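Search this site
Type and press enter
Print this page | E-mail this to a friend

Altico 4 inch bench vise, four months in

Quick one because I have stuff drying in the garage. Bought this to replace the old vise my dad left me, which had a jaw that rocked so bad you could watch it move. Paid 105 for the Altico, on sale. Regular price is 145 and I'm going to talk about whether its worth that, because the sale is over.

Short version: yes at 105. At 145, maybe. Keep reading.

What I do with it. Mower blades, door hardware, bike stuff, a lot of small metal parts for the clocks and little machines I mess with. Some wood but not much. If you're a wood person get a wood vise, this will chew up your work.

Setup. Three bolt holes in the base, bolts not included. Cheap move. Had to run to the hardware store in Larnden before they closed at six and they only had the right length in a box of way too many. So add that to the price. Base sat flat on the bench, no shims. Swivel has two lock-down handles and both of them stuck out right where my hip goes. Turned the whole thing a bit and it's better. Bruise is gone now.

The jaws. Good. Really good for the money. Closed up with no light showing between them, top to bottom. The old one never did that even when I was a kid. They come with a pretty agressive tooth pattern, so for anything you care about you need soft jaws. I bent some out of scrap aluminum and they've held up fine. Altico sells magnetic ones. Haven't tried them, can't say.

Screw action is stiff. First week I thought something was wrong. Took it apart, wiped out the gray gunk they ship it with, put real grease on, night and day. Do this before you bolt it down, not after like me. There's a little slop in the handle before it bites, maybe a quarter turn. You get used to it.

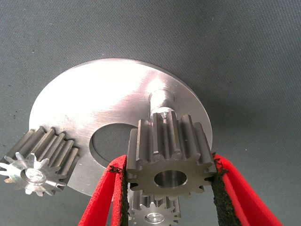 Holding small stuff is where I figured it would fall down, and it mostly doesn't. A light squeeze stays a light squeeze. On the old vise you'd get it just right, let go of the handle, and the weight of the handle would back it off. This one stays put. I filed burrs off a bunch of parts in one evening and didn't drop any on the floor. For me that's a record.

Pipe jaws underneath: meh. Fine on bigger pipe. On half inch it spins if you lean on the wrench. I don't do much plumbing so I don't care, but if that's why you're buying, look at something else.

The anvil part in back is small and I wouldn't hit it hard. I straighten nails and brackets on it. There's a dent already from a ball peen and I wasn't even mad at anything.

Paint chips. Blue paint, comes off in flakes around the swivel base, I have flakes in everything. Looks five years old. Doesn't bother me, might bother you.

Compared to. Before this I borrowed the Amby for a couple weekends, the one that goes for 210. Smoother, heavier, handle doesn't slop. Nicer vise, no question. Twice as nice? No. If I was making a living with it I'd spend the money. Also looked at the Papadopoulos, which has a great reputation and the two I handled in the store both had a crooked jaw. Could be a bad batch. Didnt want to find out.

Gripes list, fast
- no bolts
- handle end caps are plastic, one fell off in August and rolled somewhere
- swivel creeps if you really crank on a long bar, even locked down tight
- manual is one sheet and half of it is a parts drawing with the numbers too small to read

Warranty is supposed to be good. E-mailed them about the end cap and got a form reply, then a new cap in a plain envelope a couple weeks later. No charge. Wrong size. Tape works.

Would I buy again? At the sale price sure. Wait for the sale, they seem to run one pretty often. Keep your old vise till then, or do what I should've done and get the jaw fixed.

Will update if the swivel gets worse.

Print this page | E-mail this to a friend

This site uses cookies to remember your settings. By continuing to browse you accept our use of cookies. OK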